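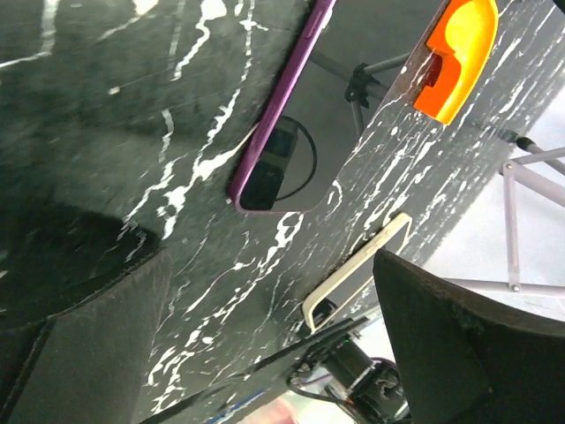

I have finally started tidying up my photos, and it has taken up most of December so far. I thought it would be an evening with a pot of tea. There turned out to be 3,376 of them on my phone alone, and that's before I get to the old laptop, which groans when you open the lid.

I began by being strict with myself. Anything blurry went, along with every receipt, every parking sign and a truly baffling number of pictures of the same loaf of bread (it was a good loaf, but still). That got rid of 70 in the first sitting and I felt very pleased and went to bed.

Then I reached our week in Tastau and everything slowed right down. I can't seem to delete a single one. There's the harbour in the rain, the harbour in slightly less rain, and the little café where we had the plum cake twice in one day – well, three times if you count the slice we took away in a napkin.

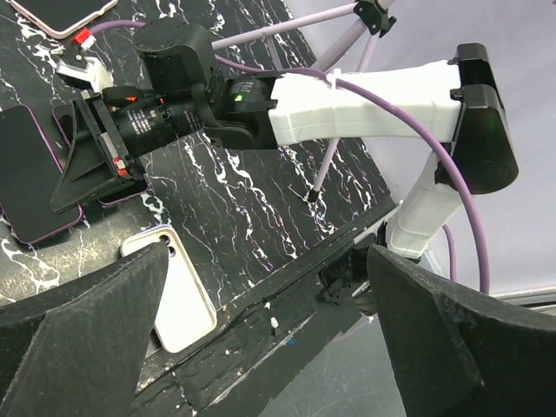 So I've changed my plan. I'm going to choose 87 favourites, have them printed and put them in a proper album, with captions in pen, the way my mum always did. Iladell do one with thick cream pages that I've had my eye on for ages, and it even has the tissue paper in between!

The rest can stay where they are for now. I've made a folder called "Later" and it already has 1,000 pictures in it, which tells you how that's going. If any of you have a good way of sticking photos down so the corners don't curl, do leave me a comment – I've tried glue before and the pages went all wavy.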